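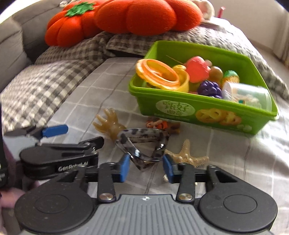 Pindgate Community Help > Home > Storage and Cleaning

Labels lifting off plastic storage bins

Adeel Virk
Posted in July

I store small household items in plastic bins in an unheated garage. The labels are plain white paper, 50 mm wide, printed on a laser printer. The corners lift within 11 days and the whole label is off soon after. I have wiped the bins with dish soap and water before labelling. The recycling code on most of them is 5. Two questions. Is there an adhesive that holds on this plastic, and how do I remove the old residue without clouding the colour?

Kikier

Code 5 is polypropylene. It has low surface energy, and general-purpose paper label adhesive does not wet out on it properly. Dish soap can also leave a film that makes the bond worse.

Remove the residue first. Rub in a little cooking oil, leave it for ten minutes, then scrape with a plastic card. Wash the oil off, rinse twice and dry. Finish with isopropyl alcohol on a lint-free cloth and let it flash off. Keep away from acetone if you have any bins that are not code 5, as it will haze polystyrene.

For the new labels, look for film stock sold for low surface energy plastics. Apply at room temperature, press firmly from the centre out, and leave the bins inside overnight before they go back to the garage. Put the label on a flat area of the wall, clear of the rim and of any moulded texture. A radius at the edge will peel the best adhesive you can buy.
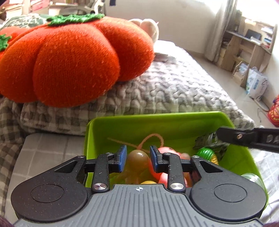

Lime-green plastic bin with a rectangular rim.

Brirnusero

just use packing tape over the label, mine have been fine for years

Ekinci

Tape works until it yellows, and it leaves more residue than the label did. If the contents change often, skip adhesive. Punch a hole in a card tag and cable-tie it to the handle. I paid $39 for a label maker and still went back to tags for the garage shelves.

Adeel Virk

Thanks. The oil worked on the first bin. I will try film labels on the rest and tags on the ones with handles.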